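Geltholm 900 Folding Work Table, White Top
Stilitz Workroom Furniture / Tables / Folding

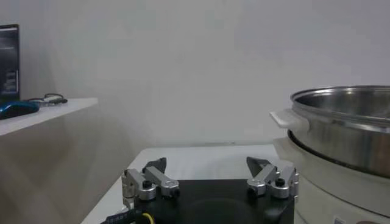 The Geltholm 900 is a fixed-height folding table for workrooms, classrooms and packing areas. It replaces the earlier Geltholm model with the same leg frame and a thicker top. Existing clamp-on accessories for the older table fit the new one, except the cable tray, which needs the longer bracket set.

Top

The top is a flat white panel, 900 mm deep, with a matte finish on the upper face and a sealed underside. Edges are banded on all four sides. The corners are rounded to a small radius and carry no separate caps. Threaded inserts for the leg frame are set into the underside at the factory, and no drilling is needed for standard assembly.

The finish resists water, dish soap, rubbing alcohol and most water-based inks. Acetone and paint stripper will dull it. Solvent marker can usually be lifted with alcohol if it is wiped the same day. Hot tools must stand on a separate mat.

Frame and legs

Two folding leg sets in powder-coated steel tube, joined by a center rail. Each leg set locks open with a spring catch on the outer side. The catch is released by hand and takes no tool. Leveling feet are fitted to all four legs and are adjusted with an open-ended wrench, not supplied.

When folded, the legs lie inside the outline of the top. Folded tables can be stacked flat or stored on edge in the Bradovar cart. Stacks on the floor should be built top face to top face with a felt sheet between each pair.

Load

Evenly spread load: up to 400 kg
Point load at the center: 100 kg
Point load at an unsupported edge: not rated

The ratings apply with all four feet on the floor and both catches fully closed. They do not apply to a table on the Rana caster kit. See the caster kit page for its own figures.

The table is not intended as a step or platform. For machines that vibrate (sanders, small presses, sewing heads above the domestic class), use the fixed-frame version. The folding joints will loosen over time under that kind of load.

Assembly

The top and legs ship in one carton. Lay the top face down on a clean blanket. Set the center rail first with its bolts finger-tight, then both leg sets. Close each catch and check that the leg stands square before tightening. Final tightening is done with the hex key in the carton. Two people should turn the table over.

Check the frame bolts again after the first month of use. Tables moved often should be checked every term or every quarter, whichever suits the site's own schedule.

Care

Wipe with a damp cloth and mild soap. Dry the edges. Do not use scouring pads or melamine sponges on the upper face — both leave shiny patches that cannot be removed. Put a drop of light oil on the catch pivots once a year and wipe off the excess.

Accessories

Bradovar storage cart — holds folded tables on edge, two fixed and two swivel wheels
Rana caster kit — replaces the leveling feet, all wheels braked
Clamp-on power strip — fits either long edge
Cable tray with long bracket set
Felt sheets for flat stacking
Linking clips, sold in pairs

Linking clips hold two tables edge to edge at the same height. They keep the tops aligned and add nothing to the load rating.

Spare parts

Spring catches, leveling feet, bolts and center rails are kept in stock. Tops can be ordered without legs. Leg sets are sold singly, left and right. Quote the code on the label under the top when ordering, as the bolt length changed in July and the two lengths are not interchangeable.

Ordering and delivery

Tables are delivered on a pallet to the curb or loading dock. Delivery to a room is charged separately and has to be booked at the time of order. Inspect the carton corners on arrival and note any crushing on the delivery slip before signing. Orders for 600 mm deep tops are made on request and cannot be returned unless faulty.

Questions about load, mixed table depths or layout drawings go to Omprakash Vashisht in technical sales.

Page revised Sunday, August 7, 2022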